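How to Apply for the Wasen Scholarship

The Wasen Scholarship is open to high school seniors who plan to start at a two-year or four-year college in the fall. Each award is $3,030, paid to the college and applied to tuition first. The steps below follow the order of the online form.

Before you start

Ask your counseling office for an unofficial transcript saved as a PDF. You will also need one letter of recommendation from a teacher who has had you in class. Family members and coaches can't write it, even if they also work at your school.

Step 1: Create an account

Use a personal email address. Many school accounts block outside mail or close after graduation, and award notices go out in the summer. The system will send you a code that expires after 96 hours.

Step 2: Fill in your activities

List paid work and family duties along with clubs. If you look after younger siblings after school, put it down with the hours per week. Leave out anything you did for less than a month.

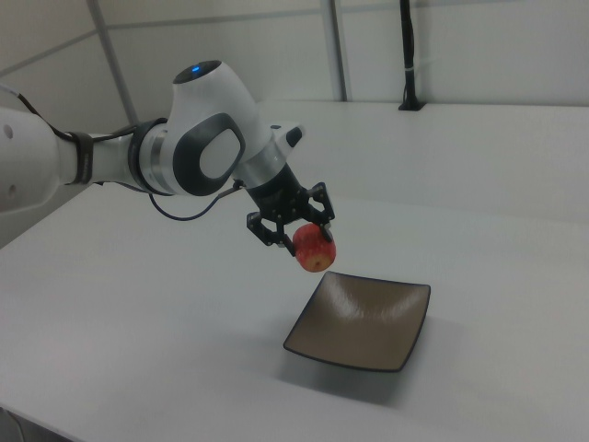

Step 3: Write the short essay

The limit is 272 words, and the form stops accepting text after that. Write it in a separate document first – the page logs you out after a while and doesn't save drafts. Name the major you have in mind and one thing that led you to it. "Undecided" is an acceptable answer if you say what you are choosing between.

Step 4: Request your letter

Enter your teacher's name and email. Give at least 3 weeks' notice, more in April when most teachers have a stack of these.

Step 5: Submit

Check the spelling of your college and press Submit. You will get a confirmation number on screen and by email. Keep both until awards are announced.

Questions about the form go to Prasanna Weerakoon in the scholarship office.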